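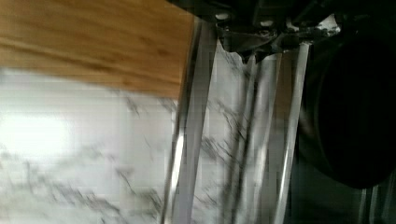

A pale wooden board on a white marble countertop with gray veins.

Exchange students complete first half of technical program at Tudik

Wed 7 February

The vocational school at Tudik has completed the first half of its winter exchange with the Pinemard Technical Institute. The visiting group consists of 11 students from the second and third years of the electrical and mechanical courses, with 2 accompanying teachers. They arrived in the last week of January and are attending regular classes alongside the host school's automation students.

The program is divided into a classroom block and a workshop block. The classroom block ended on Tuesday. It covered metric drawing standards, three-phase power distribution, and the reading of circuit diagrams under the conventions used at the host school. Symbols for relays, contactors, and protective devices differ from those taught at Pinemard, and the first two sessions were given over to a comparison of the two sets. Students received a printed conversion sheet, which they may keep and use during the workshop block.

Lessons were held in English. Technical terms were given in both languages on the board and entered in a shared glossary that earlier exchange groups had started. The glossary now has 1372 entries. Pump and valve terms are still incomplete and will be added during the second half of the stay.

"The visiting students are strong in programming and had less practice with wiring by hand. For our own students it is the other way around," said Nermina Stojanovska, who coordinates the exchange for the host school. "We put them in mixed pairs from the first day, so that each pair has both skills."

The workshop block begins on Thursday in the automation laboratory. Each pair will build a control panel for a small conveyor, including the main switch, motor protection, a contactor circuit, and a programmable controller. The panel must start and stop the motor, count parts passing a light sensor, and halt on an emergency stop signal. Wiring is checked by an instructor with the supply disconnected, and no panel is energized before the check sheet has been signed. The acceptance test consists of 1000 counted parts without a fault. A pair whose panel fails may correct the wiring or the program and repeat the test once.

Two company visits are included. The first took the group to Kovačević, a maker of switch cabinets, where students followed an order from the drawing office to final testing. Most questions concerned wire labeling and the time allowed for each stage. Apprentices in the testing department demonstrated an insulation measurement and explained how the results are recorded. The second visit, to the machine builder Dritov, is planned for next week and will deal with maintenance of packaging lines. Safety shoes are required for this visit. Students without their own pair should give their size to the school office by Friday noon.

The visitors are staying with host families, apart from the teachers, who are in the school guest rooms. Lunch is taken in the school canteen. Bus passes issued on arrival are valid on all lines until the end of the stay, but do not cover the regional train. For the Dritov visit a bus has been ordered and will leave from the main gate.

Work from the exchange is assessed by both schools. The control panel and its documentation make up the larger part of the grade, and the remainder comes from a short technical report written by each student individually. Reports are to include a circuit diagram, a parts list, a program listing with comments, and a record of the faults found during testing. The host school will issue a certificate stating the hours attended and the subjects covered. Pinemard has agreed to credit the workshop hours toward its own practical requirement.

The finished panels will be shown in the automation laboratory on the last afternoon of the visit. Host families, training companies, and students of other departments may attend, and no registration is needed. Afterward the panels will be dismantled and the components returned to stock, with the exception of one that will remain in the laboratory for fault-finding exercises.

The return visit to Pinemard is open to host school students who have passed the basic electrical safety course. Application forms are available from the exchange office and must be signed by the class teacher. Travel dates will be posted on the department notice board after they have been confirmed by both schools.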